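Grerow Slide 3 review: a motorised camera slider for small jobs

Price and availability

The Grerow Slide 3 is sold direct by the maker and through a few camera dealers. I bought mine from Gittins in December, along with the optional levelling feet. It comes in two lengths and I chose the shorter one because it fits across the back seat of my car. The battery is included. The charger is a plain USB-C cable with no plug, so you will need one of your own.

I shoot short product films and the odd timelapse for a garden centre. Before this I used a Medov belt slider with a hand crank, which I still have. Most of what follows is a comparison with that.

Build

The rail is a single piece of aluminium with a carriage that runs on six small wheels. There is no play in the carriage when it is new. After a month of use mine had loosened a little on one side, and a quarter turn on the adjusting screw put it right. The key for this screw clips under the end plate, where it is easy to lose. I have moved mine to my camera bag.

The motor sits at one end in a plastic housing. It feels cheaper than the rest of the slider but it has taken a couple of knocks without marking. The end plates have threads for both common tripod screw sizes. If you mount the slider on one tripod by its centre thread, a heavy camera at either end makes the rail dip visibly. Two tripods or the levelling feet solve this. I would treat the feet as a necessary purchase.

The legs of the feet adjust with a knurled ring. They hold well on a hard floor and badly on carpet.

Setting up

The printed manual is short and the diagrams are small. Beca Wogan, who assists me on longer shoots, had it running before I had found the page on pairing. You hold the power button until the light changes, set the two end points by sliding the carriage by hand, and choose a duration. All of this can be done on the slider itself using the dial and a small screen. The app is only needed for curves and for saving moves.

End points are lost when the power goes off. This is my main complaint. If you swap the battery in the middle of a job, you have to set both points again and you will not hit exactly the same places. The Medov had pencil marks on the rail and was better in this respect.

Movement and noise

At slow and medium speeds the movement is smooth. I looked closely at footage from a 40 mm lens and could not find any steps or wobble. With a macro lens there is a slight shudder in the first moments of a move, which goes if you set a longer ramp. At full speed the carriage overshoots slightly and comes back, so leave room for that and trim it off.

The motor makes a steady whine. It is fine for anything where the sound is added later. For an interview in a quiet room it will be picked up by a microphone on the camera, and I would only use it there at the lowest speeds.

Timelapse

The shoot-move-shoot mode works with a release cable, which is an extra. My longest run was on a Saturday, pointing at a tray of seedlings, with a frame every 10 seconds. The battery lasted almost 19 hours, better than I had hoped for. It missed no frames that I could find. You can run it from a power bank, but the socket is on the same side as the carriage lock and a fat plug gets in the way.

Close work on white

A lot of my work is pale objects on a pale background, and a slider is useful there for finding the right reflection. Exposure needs fixing by hand before the move starts. Left on automatic, the camera changes its mind as the subject comes in from the side, and white on white gives it very little to go on. 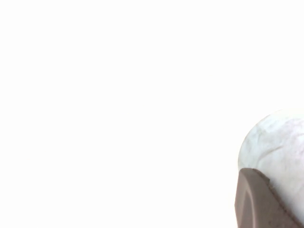
The app

The Grerow app is plain and mostly reliable. Curves are drawn with a finger and can be saved with a name. It dropped the connection on my older phone several times, though the slider carried on with its move each time and the app picked it up again afterwards. There is no version for a computer. Valter Strand, who hires out kit locally and has two of these, told me that he updates the firmware only between bookings, as the update clears all saved moves. I can confirm that it does.

Alternatives

The Femetti rail is quieter and remembers its end points, but it is heavier and needs a mains adaptor for long runs. If you work mostly in one room, look at that first. The Medov hand crank costs far less and is good enough for simple moves if you have a steady arm.

Verdict

I am keeping the Slide 3. It is light, smooth at the speeds I use and easy to set going. The noise and the forgotten end points are real faults, and the second could surely be put right in an update. Buy the levelling feet and the release cable at the same time, and allow for them in the price.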